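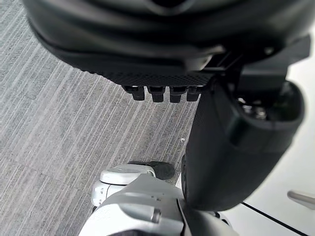

4. Lifting and replacing a carpet tile

Search this guide Enter a keyword Search

This section covers Skoseo tiles in the grey diagonal stripe. Seams in this colour are faint, so find all four edges before you start.

1. Vacuum the tile and the ones beside it.
2. Slide a flat scraper into a seam near one corner and raise the corner gently.
3. Grip the corner and peel the tile back on itself. Don't pull straight up.
4. Scrape old adhesive off the subfloor. Sweep up the crumbs.
5. Check the arrow on the back of the new tile. Turn it until the stripes run the same way as those next to it.
6. Press down from the centre out to the edges, then go over it with a hand roller.
7. Keep foot traffic off for 45 minutes and castors off for 11 hours.

CAUTION: Scraper blades are sharp. Cut away from your body and wear gloves.

Note: Tiles from different batches can vary in colour. Keep 3 spares from the original order.
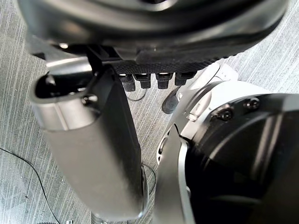
Birdie Ambrose writes that in her office a swapped tile stood proud at one edge until she lifted it again and found a ridge of old glue underneath. If yours does the same, repeat steps 3 to 6.

For stains, go to section 5.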